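The Wattimena Variance

The budget for the year was 428, in thousands, and it had been approved in March by people who wouldn't have to live under it. I was given the spreadsheet and told to make it buy robots.

Two rows were easy. Besivell wanted 200 for the arms. Irnwood wanted 200 for what it called the learning package, a phrase I had underlined twice and still couldn't have explained to my mother. That left 28 for everything else on earth: brackets, insurance, tea.

So I went to see the work. I took a printout, in case anyone needed cheering up.

They were doing the bath. A white T-shirt bent over it with a gripper in each hand, the black taps arching up between them, and I stood by with my pen out, trying to decide whether a bathtub was capital or consumable.

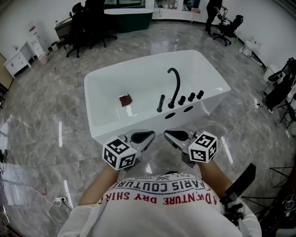
Capital, said Hendirik, if it's expected to outlive the project, and consumable if the project is expected to outlive it. Which did I think?

I wrote "bath -- see notes" and left the notes for later.

The trouble was row nineteen. Row nineteen was hand-held grippers, spares, and somebody before me had entered a quantity of 60 and no price. I asked for a quote. Besivell replied that spares were covered by the learning package. Irnwood replied that spares were hardware, and had I tried Besivell? I forwarded each to the other and went to lunch, feeling I had automated something at last.

By four o'clock they had agreed on one point, namely that it was my fault.

I went back to the floor to look at a gripper properly. Up close it was a tall black finger, dotted like a cheap bath mat, standing out of a lot of pale grey plastic. I have approved uglier things for more money. I thought about the wear on that dotted rubber, and then about the cost of the wear, and then I had to sit down with the spreadsheet for a while.

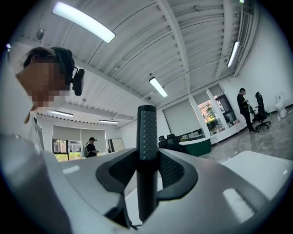 Wattimena wished to know, in an email copied to eleven people, why we couldn't simply buy fewer robots and more spares, and whether the tea was strictly necessary.

I answered the second part first. Then I moved the 60 down to row twenty, where there was a formula that ignored it, and the total went green.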